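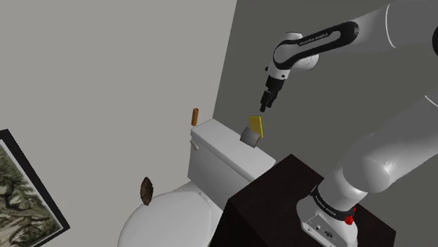 十月一到，我就开始往展厅里跑，年年如此，家里人已经懒得问我去哪儿了。上个星期去看的是 Fouzia Zaidi 的织物展，在 Naqvi 画廊，就是老邮局后面那条坡道走到头，门很窄，第一次去的人十有八九会走过。我自己也走过了，又折回来，在门口的台阶上喘了半天气。

先说说为什么想去。几年前我在朋友家的走廊里见过她一件小东西，一块巴掌大的蓝布，上面用更深一点的蓝线绣了一排门把手。我当时站在那里看了很久，朋友催我吃饭催了两遍。后来一直惦记着，这次听说她把十来年的作品凑到一起，名字叫《晾着的下午》，心想无论如何要去一趟。

一进门是一间不大的前厅，挂着五件早期的作品，都是旧床单。她那时候还不怎么染布，就用布本来的颜色，洗得发黄的、发灰的，上面补丁叠着补丁。我外婆也这么补床单，针脚比她的还密一些（外婆要是听见我这么说，一定很得意）。其中一件的角上还留着洗衣店缝的布标，号码是1095，墙上的说明里没提这个数，我倒是记得牢牢的，回家路上还在念。

往里走才是大房间。整间屋子只挂了一件作品，叫《Plikberg》，是她住过一阵子的那个小镇的名字。布从天花板垂下来，一层一层的，人要侧着身子从中间过去。策展人 Rizwan Paracha 那天正好在，给几位观众做讲解，我就厚着脸皮跟在后面听。他说这件作品用了4000米的线，全是手工缝的，冬天缝得慢，夏天缝得快，所以仔细看的话，能看出哪几块布是冬天的。我看了半天没看出来，旁边一位老先生说他看出来了，我半信半疑，又不好意思追问。

Rizwan 讲话很慢，声音也轻，常常讲到一半停下来，伸手去把某块布的边理一理。有人问他为什么展厅里的灯开得这么暗，他说布怕光，人的眼睛等一等就习惯了。果然，等了一会儿，原先觉得是黑的地方慢慢泛出绿来，还有一点锈红，像秋天水塘边上的那种颜色。我很喜欢这个过程，喜欢到又从头走了一遍，出来时头发上沾了一根线头，到家才发现。

说点不那么喜欢的吧。最后一个小房间放的是录像，拍她在河边洗布，投影的位置偏低，前面的长凳上一坐人，后面就只能看见别人的后脑勺。录像本身我觉得也长了些，水声倒是好听，我闭着眼睛听了一会儿，差点睡着。另外，墙上的文字写得太满，什么记忆、身体、劳动，一大段一大段的，字又小，我把眼镜推上去又拉下来，最后还是放弃了，回头去看布。布自己已经讲得很好了嘛。

出来以后在画廊隔壁的 Bromero 坐了一会儿，要了一杯热可可和一块杏仁糕。他们家的杏仁糕比去年小了，价钱没变，味道还是好的。我翻了翻刚买的小册子，是 Unier 印的，纸很厚，翻起来哗啦哗啦响，只印了200本，我拿到的时候架子上还剩不少。里面收了一篇 Fouzia Zaidi 自己写的短文，讲她小时候躲在晾着的被单中间，听大人们在另一头说话，听不全，就自己把后半句编出来。我读到这里放下了杯子，想起自己家的阳台，想起夏天被单贴在脸上那种凉凉的、带肥皂味的感觉，一下子觉得刚才那间大屋子全都明白了。早知道应该先读这篇再进去的！

所以要去的朋友，小册子可以先翻一翻，就放在前台左手边，不买也能看。下午四点以后人少一些，我去的时候正赶上一队学生，热闹是热闹，就是过那几层布的时候得互相让来让去。包最好存起来，背着大包是挤不过去的，我就被请出来存了一回。

展览开到下个月底，我大概还要再去一趟，带上我妹妹。她做了半辈子窗帘，对针脚比我懂得多，我想听听她认不认得出哪几块是冬天缝的。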